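2018-06-30

Went in at nine even though it's the weekend, wanted the bin runs done before the building's air conditioning shuts off at noon. Finished 166 grasps this morning. That brings the total to 858, all with the same gripper.

My sister asked on the phone last night when she can buy one to pick up the kids' room. I told her not this year and not for several after. She said the vacuum does fine by itself. The vacuum only has to bump into things and turn around. Picking up one stuffed animal means finding it, deciding where it ends and the next thing starts, getting the fingers around it and letting go in the right place. Today a hairbrush took me longer to sort out than the whole rest of the bin. If the fingers come down on the bristle end they hold badly, and the handle is thin and lies flat against the metal.

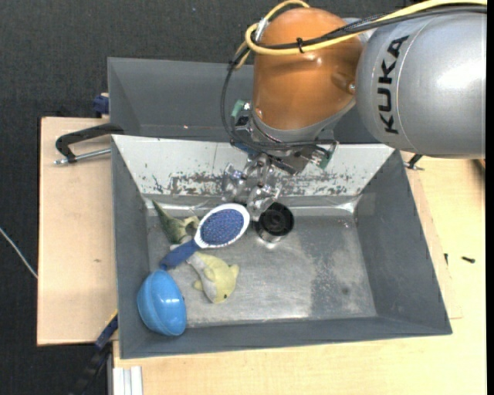

Plush is easier. It squashes, so a grasp that lands a little off still holds. The trouble with plush is knowing what was picked. Twice this week the log said dolphin and the thing in the fingers was the green one. Hard round shapes are the worst, they roll or slip when one finger touches first. I lowered the closing speed by 25 percent and it helped some. Need to run it again Monday before I believe it.

Holtine wants a demo in September. They run a returns warehouse and their people sort mixed totes all day, toys, hair things, kitchen stuff, whatever comes back. I think we can show them a slow version that works on items we have already tried. I don't think we can show them a tote we've never seen. The Skilov people told them otherwise about their own system, and now we get asked about it on every call. I would like to see it do a hairbrush.

So, chores: I'd say a shop floor with the same part every time, yes, years ago. A warehouse, partly, with a person standing by. A kid's bedroom, no.

Ate lunch in the car. Bought 2 bags of mulch on the way home and did the front bed before it got too hot. Back is sore. Still have to write up the grasp notes, and the laundry is sitting in the dryer from Thursday.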